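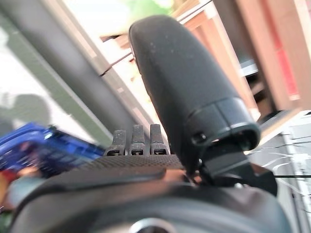
Figure 1. Black gripper finger, with the collar and bracket at its base.

Reviving an Old Name: What Buyers Want When a Discontinued Car Comes Back

Student project report, spring term
Transportation Design and Marketing, Edwood College

1. How the project started

Our group spent most of the first week arguing over a topic, and I think we are all glad now that we argued as long as we did. One of us grew up riding in the back of a Cluvaro Womon, a small two-door coupe that went out of production before any of us could drive, and when we read that the company was bringing the name back we knew we had our subject. We wanted to find out whether people who loved the old car would want the new one, and what would make them sign the order form.

2. What we did

We wrote a short survey and shared it with three owners' clubs and with students on campus. The survey stayed open through March, and we were delighted (and a little overwhelmed, if you have ever tried to clean up a spreadsheet at midnight) to end up with 2847 usable answers. We left out any form where the person skipped the price questions, as those were the ones we cared about most.

We also visited Dağdelen Motors, the dealership across the river, which kindly let us sit in on a sales meeting and look through its old brochures. The brochures were a treat. The original Womon came in only four colors, and one of them was a mustard yellow that the club members still talk about with great affection.

3. What we found

The strongest result was about the gearbox. Of the people who had owned a first-generation Womon, 67 percent said they would not consider the new one without a manual transmission. Among students the figure was much lower, at 50 percent, though that was still higher than any of us had guessed before we opened the results.

Price mattered too, of course. Former owners were willing to pay extra for a numbered launch model, but mostly if it came with something they could use every day, such as better seats or bigger brakes. A plaque on the dashboard did not move them much. Several wrote long comments on this – some longer than our own introduction – and we read every one.

The name itself was the easy part. Fully 95 percent of former owners wanted the company to keep it, even if the new car shared no parts with the old one.

4. Problems along the way

Owners' clubs are full of people who already love the car, so our sample leans toward the faithful. We should have found people who sold their Womon and never looked back. Our question on trunk space was also worded badly, and we dropped it from the results.

5. Next steps

We would like to run the survey again once the new car has been in showrooms for a while, with a better trunk question and a section on insurance costs, which came up in the comments over and over. Dağdelen Motors has said we may leave paper forms at the front desk in May.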